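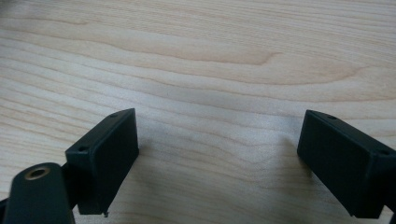

Figura 1. Superficie de madera clara con veta ondulada y dibujo en arco apuntado.

Tema 3. Leer la veta: superficies de madera clara

Apuntes del módulo de Materiales, taller Zeltley. Julio de 2023
Tiempo de lectura: 12 minutos (con las actividades)

1. De dónde sale el dibujo

El dibujo de una tabla depende de dos cosas: cómo creció el árbol y en qué dirección se cortó el tronco. Los anillos de crecimiento son, de forma simplificada, conos muy alargados metidos unos dentro de otros. Cuando la sierra pasa tangente a esos conos, los anillos aparecen en la cara como arcos, lenguas o puntas. Cuando pasa por el radio, aparecen como líneas casi paralelas.

En la figura 1 hay una zona de arco amplio y alargado, donde varias líneas más oscuras se juntan en punta hacia la derecha. Más abajo las líneas están más apretadas. Ese cambio dentro de una misma cara es habitual en el corte tangencial: en el centro del arco el corte roza el anillo y las líneas se separan; hacia los lados lo atraviesa con más inclinación y se cierran.

Vocabulario que se usará en clase:

Veta: dirección y dibujo general de las fibras y los anillos en la superficie.
Corte tangencial: el que da arcos y puntas. También se le llama corte floreado.
Corte radial: el que da líneas rectas y próximas.
Repelo: fibra levantada o arrancada al trabajar a contraveta.

2. Lo que el dibujo no dice

Con el color y la veta no basta para identificar la especie. Hay muchas maderas claras con tonos entre crema y miel, y el mismo tono cambia con la luz, con el acabado y con los años. Tampoco se puede saber, mirando solo la cara, si una pieza es maciza o chapada. Para eso se mira el canto y la testa: si el dibujo de la cara continúa en la testa, la pieza es maciza; si se interrumpe en una línea fina y recta, hay chapa.

En las fichas del taller se escribe «madera clara, sin identificar» mientras no se haya visto la testa. Es preferible dejar la casilla así que poner haya o fresno por intuición.

3. Brillo y tacto

Una superficie mate puede tener un reflejo suave en la zona donde recibe más luz. En la figura 1 se aprecia arriba a la izquierda, mientras que el centro tiene un tono algo más gris. Antes de anotar una mancha conviene girar la pieza o cambiar de sitio la lámpara - si la zona gris se mueve, era luz.

4. Limpieza y mantenimiento

- Paño suave apenas humedecido, siempre en el sentido de la veta. Secar a continuación.
- No usar estropajo ni polvos abrasivos. Dejan rayas que cruzan el dibujo y se ven mucho en maderas claras.
- Para lijar a mano entre capas de aceite, taco plano y pasadas largas. Se empieza con el grano indicado en la ficha y no se salta ninguno.
- Los trapos con aceite secante se extienden al aire libre o se guardan en un recipiente metálico con agua y tapa. Pueden arder solos.

5. Actividades

a) Elegir una superficie de madera en casa o en el aula y calcar su veta en papel vegetal, en un recuadro de 20 cm de lado. Marcar con flechas hacia dónde apuntan los arcos, si los hay.

b) Indicar qué parte del calco corresponde a líneas abiertas y cuál a líneas cerradas.

c) Redactar una ficha de 3 líneas: tono, dibujo, brillo. Sin nombre de especie.

Los calcos se entregan en la primera sesión de agosto, con la ficha grapada detrás. El muestrario Ometti está en el armario bajo y se consulta en la mesa, no se presta.

Taller Zeltley - Aula de Materiales | Contacto: secretaría del taller | © Zeltley, material de uso docente | Volver arriba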